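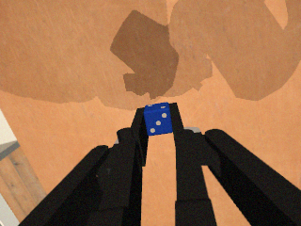

## 4. The simulated room and the pick task

The arm described in Section 3 lives in a shared workshop, and bench time there is booked in blocks of 2 hours. Most of the grasp tuning was therefore done in simulation on a home computer, in a model of a room that we put together over November and have kept adding to since. We call the model Jilier. The control code that drives it, Văn, is the same code that runs on the bench.

### 4.1 Small objects

Dice were chosen as the main test object. They are cheap, their size barely varies from one to the next, and a pip pattern makes it easy to tell from one camera frame whether the object has been rotated. Figure 1, at the head of this section, is a render from the close camera with a blue die held between the fingertips. The die is tilted slightly counterclockwise in this view, and three pips can be read along the diagonal of the near face.

A small tilt of this kind matters more than we first thought. In the early contact model the fingertips were single flat boxes, and a die gripped off centre would settle square to the fingers as soon as they closed. On the bench it does no such thing. We replaced each box with a set of smaller contact patches and lowered the friction, and after that the tilt at closing carried through to the lift in both places.

The shadows in the close view were left hard edged on purpose. Soft shadows look nicer but they cost render time, and the pip detector had been getting by on evenly lit frames that the workshop never gives us. Jilier moves the lights between runs within limits set in the scene file.

### 4.2 Room layout

The wider room was built next. We wanted furniture with openings, so that the planner would have to deal with edges and not only with a clear floor. The layout is shown in Figure 2.

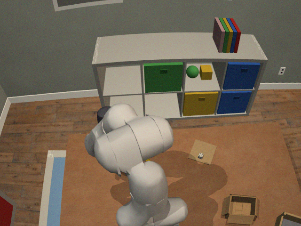 *Velport Shared Workshop, home simulation group -- draft of Apr 19, 2026*

**Figure 2.** Overview render of the room, with the arm reaching towards the shelving unit.

The shelf has eight cubbies in two rows of four. Some hold fabric or plain storage bins, some are left empty, and one in the top row has a green ball and a yellow cube sitting loose on its floor. Loose items are the harder case. A bin has a handle slot that can be found from its colour contrast, while a ball near a side wall leaves little room for the fingers to open.

A white die sits on a flat piece of cardboard on the rug, to the right of the arm. The cardboard is a separate body in the model, with its own friction value, and it is laid at an angle to the rug. In the first layout everything was lined up with the walls, and the planner did well for the wrong reason: it had been given a poor sign convention for yaw, and with every angle at zero the mistake did not show. Turning the cardboard found the fault on the next run.

The open cardboard boxes are obstacles. Their flaps fold outward and take up more floor than the box itself, so the collision shape follows the flaps. We had been using a plain upright block for each box -- quick to compute, but the arm would plan a path low over a flap and call it clear.

### 4.3 Runs

Each batch was 100 attempts from random start poses. With the first contact model, 31 attempts in the batch ended in a dropped or badly turned die. With the contact patches from Section 4.1 and no other change, the count was 18. We did not tune further before going to the bench, as the remaining failures were mostly approach errors, where one finger touched the die before the other and pushed it along the surface.

The joint limits came from measurements of our own arm and not from the drawings. One limit differed by enough to matter in the low reach, and we suspect a shim left in from an earlier rebuild. The value in the Unov parts file has been left alone, with an override in the scene file.

Cable drag isn't modelled. On the bench the cable bundle pulls the wrist a little when the arm is stretched out, and Section 5 deals with the offset this causes.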